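Support > Kollthorpe bench arm > Open tickets > 3,329
Search tickets, parts, people

Subject: Arm drops short of the box after lunch, and what it's doing to our shift
Opened by: Gunārs Grīnberga, sample packing, Skarwood
Opened: March 28, 2022
Priority: Normal (I'd have picked "annoying" but it isn't on the menu)

Hi all, me again! Same arm as my January ticket, different complaint. Mornings are great. It picks the orange piece, swings over, lets go in the black box, and we swap in the next box and off it goes. Then we come back from lunch, press start, and it lets go too early, so the piece lands on the rim or on the paper. I've had it happen four days running now, always on the first few cycles, and then it sort of settles down and behaves until closing.

The person on the bench ends up standing there with a hand out, which kind of defeats the purpose. Before the arm, two of us packed and chatted and looked up whenever we felt like it. Now one of us packs the outer cartons and the other is supposed to "check in every so often," except you can't do that when you're listening for a clunk the whole afternoon. I had a stiff neck on Friday from turning around. Please put that in the notes, I mean it.

What I tried, in order:

1. Restarted the controller. Same thing.

2. Restarted it again and waited 11 minutes, the way the Stestovano sheet says to. Maybe a bit better? I wouldn't swear to it.

3. Went back over the little black X's we use to see where the finger comes down. I sent it to each one by hand at slow speed. It was good on the ones near home and drifted more the further out it had to reach, always toward the base. 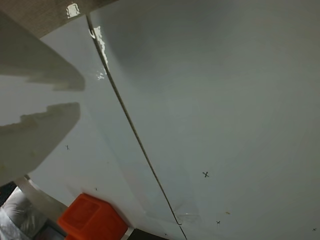 4. Checked the clamp. I got a small turn out of the handle, so it wasn't fully tight, but the very next run was short again.

5. Ran the morning program after lunch, in case somebody had saved over the afternoon one. Still short by the same amount, so I don't think it's the program.

Reply from Žydrūnas Petrauskas, automation desk

Thanks Gunārs, good list. Two questions. Does anyone switch the arm off at lunch, and does it go back to its rest position first? If the power is cut with the arm stretched out it sags a little, and then it may take the sagged spot as its zero. Also please run the home routine before you press start and tell me if the first cycles are any better. Neck noted.

Reply from Gunārs

Okay so YES, we switch it off at lunch. Raudsepp (the safety folks who came through in January) told us to kill power any time the bench is unattended, so whoever leaves last just hits the switch wherever the arm happens to be. I never thought about where it was pointing, and I bet the others haven't either.

Tried it your way today. Sent it to rest, then power off, lunch, power on, home routine, start. The first cycle was fine and so was the second. I stood there like a hawk anyway. 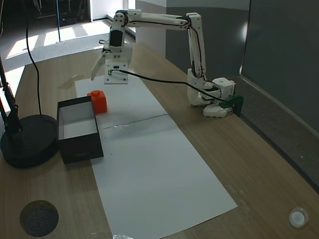 By the fifth one I'd gone back to taping cartons and caught myself talking to people again, so that's something. One short drop a little before 3, and that could have been me, I'd put the box down crooked.

Now the part I'd really like an answer on. The rest-and-home business takes us roughly 4 minutes each way, and it comes out of our break, because the schedule was written as if the arm just goes off and on like a lamp. Can that get added to the bench schedule as work time? I asked our lead and was told it's an automation thing, so I'm asking automation. A button that does rest and power-off in one go would be lovely too, but I'll take the minutes first.

Reply from Žydrūnas

I can do the button, give me till the end of the week. The minutes I can't approve myself but I've forwarded your message as you wrote it and copied your lead. Leave the ticket open, and write down any short drops with the time next to them.

Reply from Gunārs

Will do. There's a pad on the bench now. Whoever's on late shift, please write in it too, even if it's only the one drop.

Status: Waiting on scheduling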